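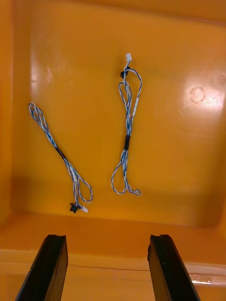

Dernière modification : le 16 septembre

Trier les faisceaux de fils et les petites pièces électriques au fond du bac

Bon, on va parler du fond du bac. Vous savez, celui où on jette tout ce qu'on démonte en se disant « je rangerai ce soir ». Chez moi c'est un bac orange en plastique, peu profond, et il récupère tout : des torsades bleu et blanc, des cosses, des petits électroaimants, des bouts de gaine... En février j'ai passé une soirée entière à chercher un faisceau que j'avais sous le nez, emmêlé dans deux autres, et je me suis fâchée pour de bon. Depuis j'ai une méthode. Elle est un peu maniaque, je préviens, mais elle tient la route !

Ce qu'il vous faut : un bac à fond plat (clair ou vif, on voit mieux les petites pièces dessus), des sachets à fermeture, un marqueur fin, des attaches réutilisables, un chiffon, un multimètre basique. Les sachets, j'ai pris les Laneo, le petit format. Le grand format est trop grand, les fils se remettent en boule dedans et on n'a rien gagné.

Avant de commencer, une chose sur laquelle je ne plaisante pas : on ne trie que des pièces démontées, débranchées, posées sur la table. Si un faisceau est encore relié à un appareil, on coupe l'alimentation, on débranche la prise et on laisse tranquille tout ce qui ressemble à un gros condensateur.

Étape 1 : étaler

Ne videz pas tout d'un coup. Prenez une petite poignée, posez-la à plat et laissez de l'air entre les faisceaux. Les fils torsadés adorent s'accrocher les uns aux autres par leurs boucles, et si vous tirez dessus vous serrez le nœud. Moi je soulève la boucle, je la fais passer par-dessus, et ça vient tout seul (enfin, presque toujours).

Quand il y a un petit manchon noir ou un tour de ruban sur le faisceau, ne l'enlevez pas ! La première fois j'ai tout déshabillé pour faire propre, et je me suis retrouvée avec des brins qui partaient dans tous les sens. Le manchon garde la torsade en place. Et il sert de repère : je plie toujours à cet endroit-là, jamais au ras d'une cosse.

Étape 2 : faire les tas

Je fais trois tas, pas davantage :
- les faisceaux, donc plusieurs fils tenus ensemble ;
- les fils seuls avec une cosse au bout ;
- les composants, tout ce qui n'est pas du fil.

Pour le troisième tas, allez-y doucement. Les petits électroaimants à noyau, par exemple, se glissent volontiers dans une boucle de fil, et quand on soulève le faisceau ils tombent par terre. Le noyau de certains modèles coulisse librement et peut sortir de la bobine. J'en ai perdu un sous l'établi, il doit toujours y être. Maintenant je les mets debout dans un coin du bac dès que j'en croise un, le temps de finir la poignée.
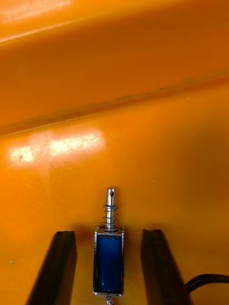 Temps de lecture : 8 minutes

Pour un solénoïde à bobine bleue dans son cadre métallique argenté, je regarde d'abord l'isolant. S'il est fendu, bruni ou s'il sent le cramé, poubelle des déchets électriques, sans regret. S'il est en bon état, je mesure la résistance entre les deux sorties, pièce débranchée évidemment, et je note la valeur sur le sachet. Pas de lecture du tout, c'est que la bobine est coupée ou que mes pointes touchent mal. Je recommence une fois avant de condamner la pauvre bête.

Évitez de l'alimenter « juste pour voir » si vous ne connaissez pas sa tension. Mon voisin d'atelier, Ismail Abdel Rahman, m'a donné un truc que j'ai adopté : si la tension n'est pas marquée, il écrit un gros point d'interrogation sur le sachet et il range quand même. On retrouve parfois l'appareil d'origine des mois après, et l'info avec.

Étape 3 : les cosses

C'est la partie que je préfère, je ne sais pas pourquoi. Une cosse plate femelle sous manchon transparent, c'est pratique, on voit le sertissage sans rien démonter. Je tire légèrement sur le fil en tenant la cosse : si ça bouge, je coupe et je la refais. Je ne resserre pas à la pince une cosse qui glisse, ça tient deux jours et après ça chauffe.

Ensuite j'aligne les fils dans le même sens, cosses du même côté. Le rouge avec le rouge, le noir avec le noir, et le jaune-vert complètement à part. Le jaune-vert, c'est la terre, et il ne sert à rien d'autre, même s'il a pile la bonne longueur pour votre bricolage. Même si c'est provisoire. Surtout si c'est provisoire, d'ailleurs ! 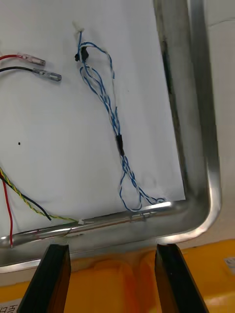
Pour les fils seuls, je fais un petit huit autour de deux doigts et je ferme avec une attache pas trop serrée. Les faisceaux longs, je ne les enroule pas, je les plie en trois en respectant le sens de la torsade. Si vous forcez dans l'autre sens, les brins s'écartent et vous récupérez des boucles partout, et on repart à l'étape 1.

Étape 4 : étiqueter

Sur chaque sachet j'écris le type, la couleur des fils, le connecteur au bout et l'état : « testé », « à voir » ou « pour pièces ». Écrivez avant de remplir, le marqueur accroche très mal sur un sachet bosselé. J'ai eu ma période tableur avec des numéros (j'étais montée jusqu'au sachet 173, quel courage) et j'ai laissé tomber, je ne l'ouvrais jamais. Les mots, je les lis. Les numéros, il fallait aller chercher le fichier.

Les sachets vont ensuite debout dans un casier Mevau, comme des fiches, étiquette vers le haut. Les composants devant, les fils derrière.

Étape 5 : nettoyer le bac

Un bac brillant, ça marque vite, et la crasse se loge dans les plis et les angles. Un chiffon à peine humide avec une goutte de liquide vaisselle suffit, puis on sèche bien avant d'y remettre quoi que ce soit. Pensez à passer un doigt dans les angles : les brins de cuivre coupés se cachent là et ça pique.

Comptez roughly une demi-heure par grosse poignée la première fois, moins ensuite. Si vous avez une autre façon de plier les faisceaux longs, écrivez-moi, je suis preneuse, les miens finissent encore un peu en accordéon.

Contact | © Atelier Rilstead | Retour en haut de page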